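Search this site
Type and press enter

Buy the table first

Every October I get asked the same thing by people with a bit of money to spend before the end of the year. Which arm should we buy? And every October I give the same unpopular answer, which is that I don't much mind which arm you buy, what are you going to stand it next to?

I look after the spending for a small robotics workshop in Himbridge, so I'm biased. I've seen where the money goes. Our first budget had one enormous line for the arm and grippers, and then a sort of apologetic dribble underneath called "sundries", with 40 pounds in it. Forty! That was supposed to cover the table, the lighting, the things to pick up and whatever they were going to be picked up from. You can guess how long that lasted.

A gripper finger spends its whole working life a short way above some surface or other, and you'll be looking at that surface for years. Ours is plain white and matt, and I'd buy it again tomorrow. I'd also put in a line for somewhere to hang coats - we never have, and clothes end up against the table edge every single day.
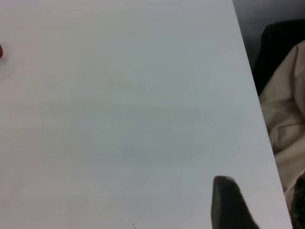 Crockery is equipment

The supplier we nearly went with, Graltetti, offered a boxed set of practice objects for roughly 3000 pounds. Lovely foam blocks, all in their own slots. I can see the appeal if you have to fill in a form that says "practice objects, one set" and never think about it again. But we wanted to work on making coffee, or the fiddly bits of it anyway, and a foam block tells you very little about a mug.

So I went to the kitchen shop in Ulville on a Sunday with a list and came back with a carrier bag. A red mug with a decent handle, a double-walled glass cup, that sort of thing. Clear glass on a white table is a rotten thing to have to see, for a camera or for me before breakfast, and I'd argue it's the best value in the whole building. If your shiny new kit can only cope with bright colours you want to find that out while the invoice is still in your hand.

And put the beans in the budget! People laugh at this. Beans get spilt, they go under things, and you'll always find a speck or two left on the table. They need replacing, so they're a running cost and they belong on the sheet with the others.

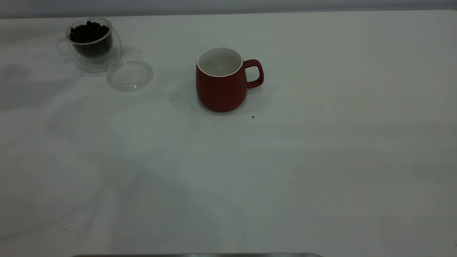
Leave room for the second idea

My other grumble is about plans that fix everything on day one. Somebody writes "cup, lid, mug" in the spring and by summer they want a teaspoon as well, quite reasonably, and there's no line for a teaspoon. Then it's emails. I've known a spoon take 2 weeks to get approved, and I could have walked to Ulville and back for it.

What I do now is hold back 30 per cent of the objects money and refuse to say what it's for. My friends at Fashola, who are much tidier than me, think this is scandalous. They plan the lot in advance and they do get lower prices, I'll give them that. But they also have a cupboard full of things that looked sensible on paper, and they ring me up when they need a spoon.

I'd say the same about space, by the way. We've got a handful of objects up at the far half of the table and a great stretch of bare white in front of them, and visitors do ask why we didn't get a smaller one. Well, a bigger table cost us hardly any more, and moving to a bigger one later would mean setting up all the cameras again. I know which bill I'd sooner pay. 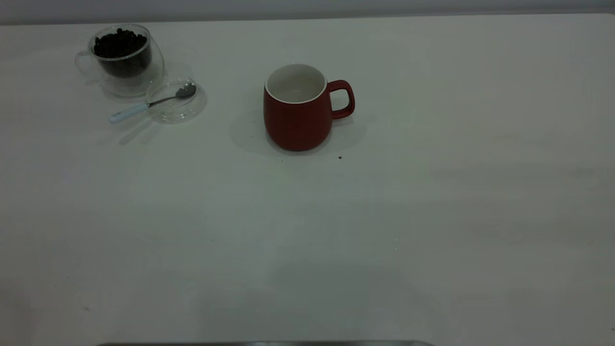 What I'd put on the sheet

If you're writing yours this month, start at the bottom of the page. Table, lights, coat hooks (please), crockery, spares of the crockery, beans, a dustpan. Cost those properly with real prices from real shops. Then see what's left for the arm, and if it's one model down from the one you wanted, I really don't think you'll notice by Christmas.

You may disagree, and plenty do. Send me your spreadsheet and I'll have a look - I like other people's spreadsheets far more than my own.

Contact | Copyright, all rights reserved | Back to top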